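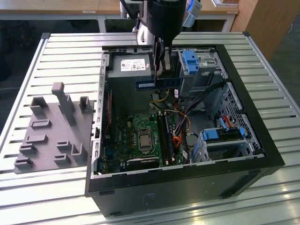
4. Adding memory and first start-up

The Dovier desktop tower ships with one memory module fitted. This section covers adding a second module, closing the case and starting the machine for the first time. If you ordered your tower with both modules already in place, go to step 9.

You will need:
Phillips screwdriver, size 2
The memory module supplied in the accessory box
A clear table with room to lay the tower on its side

CAUTION: Shut down the computer and unplug the power cord before you open the case. Do not open the power supply. There are no parts inside it that you can repair.

1. Press the power button once with the cord unplugged and wait 23 seconds.

2. Lay the tower on its side with the removable panel facing up.

3. Remove the two screws at the back edge of the panel. Slide the panel toward the back and lift it off.

4. Touch a bare metal part of the case before you handle the module. Do this again if you walk away and come back.

5. Find the empty memory slot. Push the clip at each end of the slot outward.

6. Hold the module by its edges and line up the notch with the ridge in the slot. If they do not match, turn the module end for end.

7. Press down firmly on both ends until the clips close. This takes more force than most people expect – but if the module is tilted or will not go down, stop and go back to step 6.

8. Check that no cables are resting on a fan. Slide the panel back on, replace the screws and stand the tower upright.

NOTE: Leave a gap behind the tower so air can get out. Towers kept in the Billholm desk unit should have the rear door of the unit open whenever they are running.

9. Connect the monitor, keyboard and mouse, then the power cord. Press the power button.

The first start after a memory change is slow. The screen may stay blank for around two minutes and the machine may restart once by itself. Do not hold the power button down during this time.

10. When the desktop appears, open Settings, then System, then About. Check that the memory shown matches the total for both modules.

If the total is too low, shut down, unplug the cord and seat the new module again. If you hear repeated beeps and the screen stays blank, remove the new module and try starting with the original one alone.

NOTE: Keep at least 500 MB free on the main drive before you run the first update.

Changes to this section since the November edition: step 1 added, wording of step 7 revised (K. Verbeke, S. Zou).

Section 5 covers network and printer setup.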